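Desk corner, sorted (mostly)

Quick one this month, deadline was an hour ago. Lots of you asked about clearing off the tables in the Flilley room before the July swap. Done two so far. Rest to follow.

Main thing: get stuff UP. Anything that lives flat on the table eats the table. A metal riser gives you a shelf on top and the space under it back again. Amparo Esteban found ours in the Tradevier clearance list, 60 dollars, black, thin legs. Took two of us to carry the box, mostly because of the stairs.

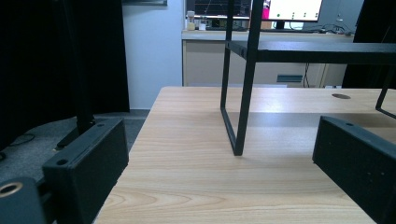
Black riser on the light wood table. Cable hole is near the back edge.

A few notes if you're doing the same at home. Wipe the table before the stand goes on, not after. Keep the heavy things low. Run your cords thru the grommet first, then set the riser, otherwise you'll be on your knees moving everything again (ask me how I know). Felt pads under the feet if the top scratches easy.

Still wanted: short extension cords, a shallow tray for pens, and somebody with a drill for the Ibarra room shelves. Leave things at the front desk before 2 pm please, with you name on them. Anyone who borrowed the big tape measure, bring it back.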